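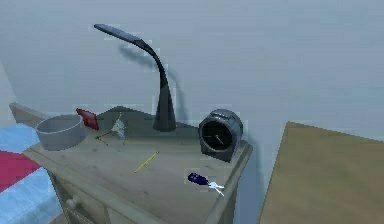

Nazanin Ghasemi wrote in after the August revision that section 4 told her how to fit the drawer runners but never said which way the cabinet should be lying when she did it. The steps below have been reordered to cover this.

4. Fitting the drawer to the Kostby bedside cabinet

Read the whole section before you begin. The cabinet body must be assembled (section 3) and the glue left to set overnight. Do not fit the back panel yet. It is added in section 5, and the runners are much easier to reach from behind while the back is open.

You will need:
a cross-head screwdriver, size 2
a pencil
a steel rule marked in millimeters
runner set K (left and right, in one bag)
the short screws from bag F

4.1 Mounting the cabinet runners

1. Lay the cabinet on its left side on a blanket or a flat piece of cardboard. The inside face of the left panel is now at the bottom and can be worked on from above.

2. Find the runner stamped L. The stamp is on the inner flange, near the stop.

3. Set the open end of the runner toward the front of the cabinet. The roller must also be at the front.

4. Measure 2 mm back from the front edge of the panel and make a pencil mark. Line up the end of the runner with the mark.

5. Drive the front screw first, then the rear screw. Leave both a half turn loose.

6. Turn the cabinet onto its right side and repeat with the runner stamped R.

Caution: Do not use a power driver on these screws. The pilot holes are shallow and the threads strip easily. A stripped hole will not hold the runner under load.

4.2 Checking for square

1. Stand the cabinet upright.

2. Measure the opening from corner to corner in both directions. The two readings should match within 2 mm.

3. If they do not, push gently on the top corner at the end of the longer diagonal until they do. Check that the floor is level before blaming the cabinet – a tilted floor gives the same symptom.

4. Tighten all four runner screws.

4.3 Fitting the drawer

1. Screw the drawer runners to the bottom edges of the drawer sides, rollers to the rear.

2. Fit the knob. Pass the long screw through from inside the drawer and turn the knob by hand until it stops, then a quarter turn more with the screwdriver.

3. Hold the drawer with its front raised at a slight angle. Drop the rear rollers in behind the front rollers of the cabinet.

4. Lower the front and push the drawer fully in.

Note: If the drawer rises at the front when closed, one rear roller is riding on top of the runner. Lift the drawer out and repeat steps 3 and 4.

4.4 Adjusting the gap

The front screw hole in each cabinet runner is slotted. Loosen both screws on that runner slightly, raise or lower the front end, and retighten. Work on one side at a time. The gap above the drawer front should look even from left to right.

Natnael Abera at the Istwood parts desk can supply replacement runner sets. Give the code printed on the label under the cabinet top, which begins with 92. Runners from the older Schwaiger cabinet have the same length but a different hole spacing and must not be used.

Continue with section 5, Fitting the back panel.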